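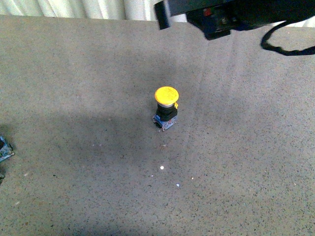 I went to the June open day at Ruvix in Zumcombe expecting a sales pitch. I came away thinking more companies should let the public in while the work is still slow.

Ita Kavanagh ran the demonstration. She had no slides. She told us the arm had been set up for small parts, that it would miss sometimes, and that we were welcome to stay for the misses. I stayed nearly 3 hours. More than 2000 people have asked for a place since the program began, and I can see why.

A robot reaching for a small round cap is not much of a show. The fingers open, come in from above and stop – then you wait. But I learned more from the waiting than from any video with music on it. You see how much care goes into a job my hands do without thinking. 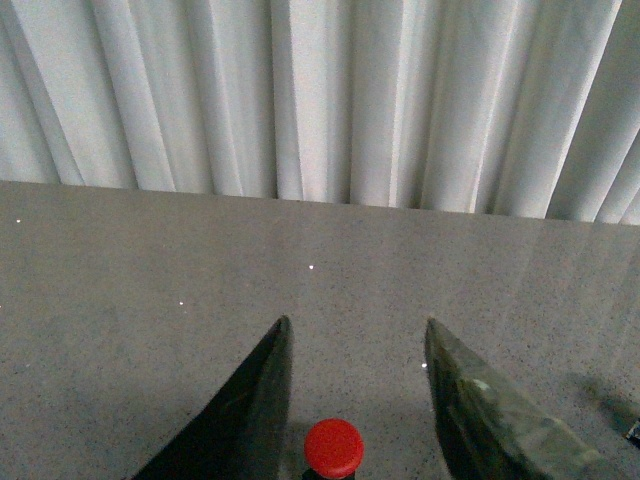 Should firms show the public machines that aren't finished? They should, as long as someone who works on them is there to talk.

Serpil Öztürkmen, who stood next to me, disagreed. She thinks people will remember only the failures. Some will. I would still take that over a polished film, and I have put my name down for the next one.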